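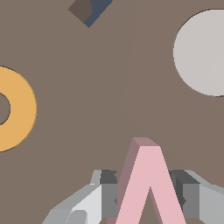
Visit notes: the open day at Farnley

4 min read

Search this site Enter keywords Go

So I finally got myself over to Farnley for the Lolurine open day, after putting it off twice, and I came home with a tote bag, a sore back and a much better idea of what we can afford next year.

If you're new to this blog, I run the small-parts bench at Haworth, and we've been talking about a pick-and-place arm since August. Talking is free. Buying is another matter! My whole plan for the day was to ask about money, and I think I wore out Terence Kettle, who had the sales desk and very kindly kept drawing boxes on the back of a floor map for me.

First surprise: the arm wasn't the line that hurt. It was everything hanging off it. Fingers, spare fingers, the mounting plate, the guarding, the yearly license for the simulator. The gripper on its own is $1,059 and the version with swappable pads is $1,463. I had written down $1,000 for "gripper and bits" in my draft budget (with a confident underline, too), so that page is getting redone.

The simulator was the part I liked best. You get a plain tabletop on screen with a few simple shapes on it, a ring, a disc, a block, that kind of thing, and you practice bringing the fingers in on either side of whatever you want to grab. I spent ages on a pink upside-down V. Sloping legs are a pain to line up on, and I kept wanting to come in too low. Beverley Tunstall was running that room and let me have seven tries while a line built up behind me (sorry, everyone).

She also talked me into thinking about the order we buy things in. Her advice was to take the simulator license first, have two people learn on it, model our own awkward parts, and only then pick the fingers. I'd had it exactly the other way around. It moves the big spend back a quarter, so our finance people will be thrilled.

Fanditz had a table in the hallway with refurbished arms. Cheaper, sure, but the warranty was short and the man there couldn't tell me whether the controller would talk to Lolurine's software. I took a leaflet and I've asked for an answer in writing.

Lunch was soup and a very good cheese roll. Parking is terrible, so go early.

Still to do: get a proper quote with freight on it, and measure the bench again, because I have two different numbers for the depth and both are in my handwriting.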